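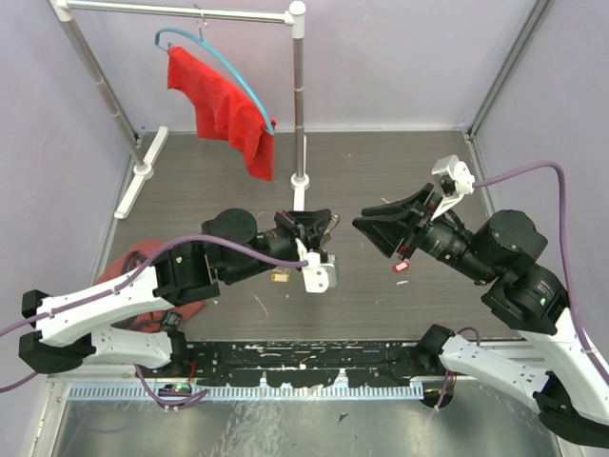 Free throw log, November, after evening practice

Brekel gym, far basket. Rim checked again with the steel tape because Vicente Durán swears it's low. It isn't. Vicente is shooting low.

Each player took 40 from the line, no talking, then ran two lengths and took another 40. Macarena barely dropped off after the running. Pierina dropped a lot and blamed the ball, so we swapped the ball, and she blamed the first ball for spoiling her for the second.

Scoreboard still stuck. We beat Stisirura 101 to 100 last time out and it showed 105 for us well into the handshakes. Their coach was gracious. I wouldn't have been.

To do:
Ring Boltalell about the scoreboard, again.
Ask Liesbeth for her shot charts, the ones with arrows. The ones with faces can stay at home.
Try the shorter dip before release with Catalina. Her elbow drifts out when she's tired.

Pump needle has gone missing. Whoever has it, shelf by the door, please.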